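Niltwood's Front Yard Trail Opens With 11 Gardens, and the Lawns Are Losing Ground

Jul 4, 2026

Walk up Verhoeven Lane this week and the first thing that hits you is the smell of thyme. It's coming from the Mutness corner, where a strip of tired grass between the sidewalk and the road has been turned into a creeping herb bed that you can step on, sit on and (if you ask nicely) pick from. It is a wonderful start to the Niltwood Front Yard Trail, which opened this morning and runs through the holiday weekend and the week after.

The trail is new. It grew out of a plant swap held in April in the parking lot behind the Mamis nursery, when a handful of neighbors got talking about how much they disliked mowing the slope in front of their houses. By the end of the afternoon there was a sign-up sheet, and by the end of the month there were 11 yards on it, all within walking distance of each other and every one of them visible from the street. You don't need a ticket or a map. Yards on the trail have a green flowerpot turned upside down on a stake by the path, and if the gate is open you are welcome to come in.

What makes it such a pleasure is how different the yards are. Number 8 has a dry creek made from stones dug out of its own backyard, planted along both sides with little bluestem and purple coneflower, and after a hard rain it carries the water off the roof and down to a low bed of blue flag iris and swamp milkweed. Two doors along there is a yard that is nearly all vegetables, with rainbow chard used as an edging and pole beans climbing the porch posts, and it looks terrific! Across the road somebody has kept a small oval of lawn and let everything around it go tall: Joe Pye weed at the back, bee balm in front of that, then a low skirt of catmint spilling over the bricks.

The slope gardens deserve the longest stop. Verhoeven Lane drops steeply at its north end, and for years the rain took soil with it down to the storm drain. Four of the owners there worked together this spring. They cut shallow terraces, held them with rough fieldstone walls no higher than your knee, and planted them up with fragrant sumac, prairie dropseed and creeping phlox. The phlox is long past its bloom, of course, but the foliage has already knitted together over most of the bare ground, and the dropseed is at that lovely fountain stage. 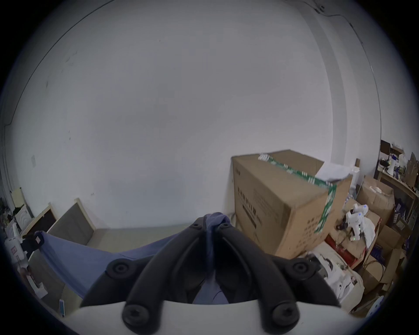
Ayten Tuncer would like people to know that the slope was less work than it looks, and that the terraces went in over two weekends with borrowed shovels. The hard part was the watering. Small plants on a bank dry out fast, she said, and for the first six weeks she was out there before breakfast with a hose turned down to a trickle, moving it along one plant at a time. She would put the stone in the same way again, but would leave wider gaps between the sumacs, which are already leaning on each other.

Her other piece of advice, offered to a small crowd by the top wall, was to start at the bottom of a slope and build upward, so that each wall gives you a firm place to stand while you work on the next.

Costs have been kept low all along the trail. The shared bill for the four slope gardens came to $1,690, with most of it going on stone and a truckload of compost. Plenty of the plants were divisions passed over a fence, and some of the best-looking clumps of catmint on the street all come from one parent plant that was getting too big for its bed. The Mutness herb strip began with a few pots of thyme split into plugs the size of a golf ball and set a hand's width apart.

There is plenty to borrow for your own yard, even if it's flat and tiny. Look at how many of these gardens repeat the same three or four plants down their whole length, so the eye runs along happily and the odd one-off (a big blue agave in a tub, a bright red gate) really sings. Look at the paths too. Nearly all of them curve around something, and the one at number 23 bends past a serviceberry so that you don't see the front door until you are almost at the steps. The robins had beaten everyone to the berries this morning.

A word on timing. The shady side of the lane, with its ferns, wild ginger and a fine oakleaf hydrangea, is at its best early in the day. The prairie-style plantings glow when the sun gets low, and the bees are still hard at it then. Wear shoes you can manage a slope in, and keep dogs on a short leash near the vegetable yard.

The gates open at 11 each day and close at dusk. Mamis has set up a table of spare seedlings at the foot of the lane, free to anyone who brings a pot or a bag to carry them home in, and there were still black-eyed Susans, mountain mint and a whole tray of prairie dropseed left at lunchtime. Anyone hoping to put a yard on next year's trail can leave a name and address at the same table.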